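The trouble with a trading game is that somebody has to like doing sums. I found this out in February, when I put the first version of Jiltia in front of four friends and watched Kalevi Ojala take twelve minutes to sell a sack of onions.

Jiltia is my market-day board game (you run a stall, you haggle, you try to get home before the rain), and I'd been building it on my kitchen floor for most of a winter. The prices moved up and down a track after every sale. I loved that track! I'd drawn it by hand, with little awnings over each space, and I was very slow to admit it was killing the game.

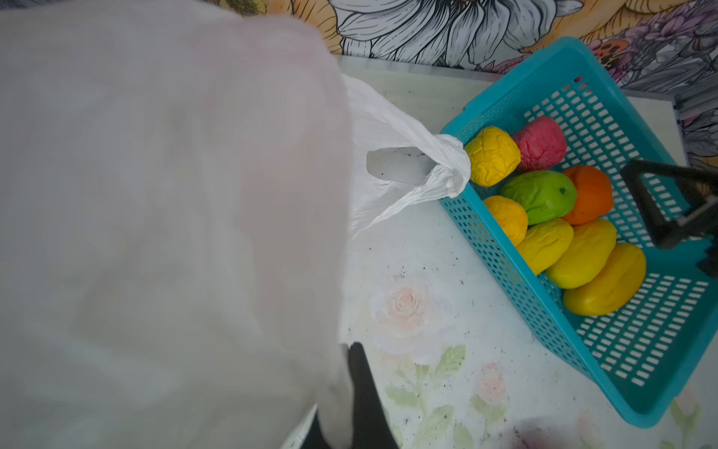
Kalevi was polite. Fumiko Arai was less polite, bless her, and told me she'd spent the whole second round reading the back of the box. So I went home and cut the deck down to 30 cards, with the price printed right on each one, and threw out the track altogether. Now you play a card face down, everybody flips, and if two stalls are selling the same thing they both drop to half. Suddenly people were groaning and pointing at each other, and a full game fit into a lunch break.

The haggling took longer to fix. My old rule let you argue for as long as you liked, and Rogério Brandão can argue for a very long time. His brother Odair suggested a sand timer, which I hated, and then Cauã Moura said why not let the buyer walk away with no warning at all? We tried it that same evening. You get one offer, maybe a second if the buyer is still sitting there, and the nerves are wonderful. 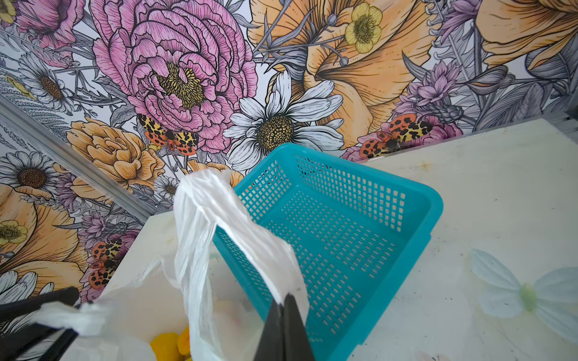
A turquoise basket and yellow pieces in a white plastic bag.

I still haven't settled the weather cards. Rain comes out too early in some games, and whoever saved their best goods for last gets flattened, which Odair thinks is hilarious and I think is a bug. I've been shuffling the rain into the bottom half of the deck, and it's better, though it does mean everybody gets jumpy at exactly the same moment. Next version I'm trying two kinds of rain, a drizzle that only hits the outside stalls and a proper downpour that sends us all home.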